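I finally caved and bought the Rivmont worktable, the white one with the laminate top, after my old desk started leaning. It was $148 on sale in August (regular price is higher, but I've never seen anybody pay it) and it came in one very heavy box!

Putting it together took me an evening and most of a podcast series. The legs go on easily, the crossbar less so, and I had to back two bolts out and start over. Once it's up it doesn't wobble, even when I lean on it with both elbows to sand something.

Now the top. I love how bright it is, I love that it's matte so my lamp doesn't glare back at me, and boy does it show everything. Scuffs, little gray and black marks, scratches from dragging things across it... I use mine hard, so that's on me, but if you want a table that stays pretty, get a mat. Dish soap and a soft cloth lift some of the marks. The dark streaks near my corner aren't going anywhere.

I looked at the Conda too, which was $292 and only a bit wider, and I couldn't talk myself into it. For crafts, small repairs and general mess I'd buy the Rivmont again. For a dining room, probably not. Four stars from me.
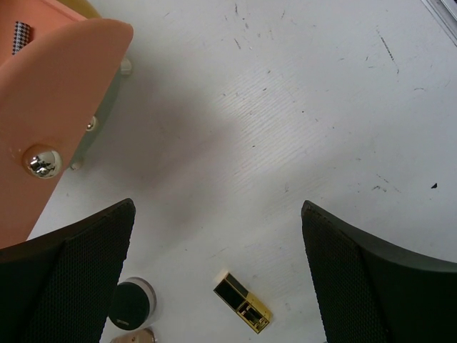 Can you use a melamine sponge on a matte laminate top?
Go gently and try a hidden spot first, as those sponges are mildly abrasive and can leave a shiny patch.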